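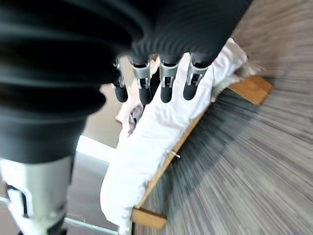 Impi Riihimäki
Bemach working papers, revised 23 Aug 2023

4. Living with the Leka hand

4.1 What we were sold

The Leka comes as a kit. You get the hand, a ribbed cover that pulls up over the wrist, a wrist camera, a power supply, and a year of access to Litero, the software that turns demonstrations into something the hand can repeat. I'd wanted one since I first saw the brochure, and I should own up to that before anyone reads the rest of this section as neutral. I paid for ours out of the Bemach equipment budget, the supplier gave us no discount, and they haven't seen this text.

Section 3 dealt with the numbers from the bench. What I want to do now is talk about the hand as a thing you have to share a room with, for a reader who is trying to decide whether to buy one for cloth work. Cloth is a mean test. A mug stays the shape it was when you planned the grasp, and a pillowcase doesn't. Most of the published reviews of hands in this price range use mugs, blocks and the odd plastic bottle, so if you handle laundry or bedding for a living they tell you very little.

4.2 Setting up

Unpacking and mounting took me a morning (one person, one hex key, a lot of tea). The manual is good up to the point where you plug in the camera, and then it goes oddly quiet. You have to download a separate sheet from the Litero site to find out which of the two calibration routines you need, and the one the installer suggests is the wrong one for a wrist mount. I lost an afternoon to that. Gistus, who sell the kit here and answer the support line, were quick and friendly about it and sent me the right sheet within the hour.

We did all our trials near floor level, with the cloth laid on a wooden board on carpet. I like a board. It gives the fingers something firm to press down against, and when you want the cloth at a different angle you turn the board and leave the arm alone. Figure 1 is the wrist camera's view with the fingers down by the white cloth. The cover takes up much of the upper left of the view, and you'll need to allow for that when you plan where things go. We ended up working mostly to the right of the hand for this reason, and I'd suggest a buyer try the camera in at least two positions before tightening anything.

Figure 1. The Leka at the cloth, seen from the wrist camera. Four fingers in a row, with metal joints and rounded black tips, just above or lightly touching a length of crumpled white fabric on a wooden board.

4.3 The fingers

This is where I think the money went, and I'm glad it did. The fingertips are rounded and black, and they're kind to fabric. Over 771 grasps on cloth we had no tears and only a handful of pulled threads, all of them on a towel that was well past its best to begin with. Having the fingers side by side suits long bundles. You can lower the whole row along a fold and take hold of a decent length of it, where a two-jaw gripper pinches one point and lets the rest slide off the board.

The trouble comes with thin layers. Ask the Leka for the top sheet of two and it'll happily bring you both. I tried slower approaches, lighter presses, a sideways nudge before closing – the nudge helped most, and I've left it switched on ever since. Even so, 100 attempts at lifting a single layer of pillowcase gave us 62 clean lifts, and I wouldn't want to run a folding line on that. If separating layers is your whole job, look at something with a textured tip.

The outer finger is also a bit of a character. It can be angled a little away from the others, which is handy for wide bundles, but Litero doesn't know you've done it unless you tell it. Forget, and every planned grasp lands short on that side. I forgot twice.

4.4 The cover

I was rude about the cover when it arrived. It's bulky, it blocks the camera, and it makes the whole hand look as if it's dressed for bad weather. Then in June we spent a fortnight on old towels and I changed my mind completely. Lint gets everywhere! When I pulled the cover back at the end there was a grey ring of fluff on the outside and next to none on the wrist beneath. Our previous hand had no cover and needed its joints picked clean with tweezers every few days, so I'll put up with the bulk.

Two grumbles remain. The cover creeps down towards the fingers if you do a lot of wrist rotation, and the clip meant to stop this is too weak. We've added a second clip of our own. And a replacement cover was out of stock at Gistus for five weeks, so order a spare with the kit.

4.5 Litero

The software does what it says, slowly. You guide the hand through a task, it stores the run, and after enough runs it will have a go by itself. The supplier recommends 700 demonstrations for a cloth task and I'd say that's fair for bundling and gathering. For smoothing we went up to 3,000 and were still seeing it improve, though by then my shoulder had plenty to say on the matter.

What I'd like changed is the labelling screen. You can mark a run as good or bad and that's your lot. Half of our runs were fine up to the last moment and I'd have kept the first part of each if I could. There's a way round it using exported files, which I describe in the appendix, but it's fiddly and it has broken once already after an update.

4.6 Would I buy it again?

For gathering, carrying and bundling cloth, yes, and I've already asked for a second one. For layer work, no – or at least not with these tips. The support from Gistus has been better than I expected for the price, and the hand has been sturdier than I feared, even after I drove it into the end rail of the board at full speed on the second day. It left a dent in the wood and the fingers were fine. Running costs, including the Litero renewal after year one, are set out in the next section.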